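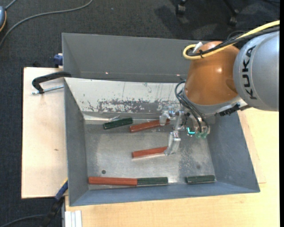 Sorting a mixed bin of parts

Most guides tell you to buy forty little drawers first. Don't. I've seen the Brolto labelling system sold as the answer to everything, and I still doubt it saves anyone an afternoon.

1. Tip out a third of the bin, no more.
2. Make three piles: use, doubtful, scrap.
3. Leave the doubtful pile until May. If you haven't touched it, scrap it.
4. Only now count your sizes. Mine came to 29, and plenty of those could share a tub.

Weighing parts to count them is supposed to be quicker. With mixed washers I wouldn't trust it.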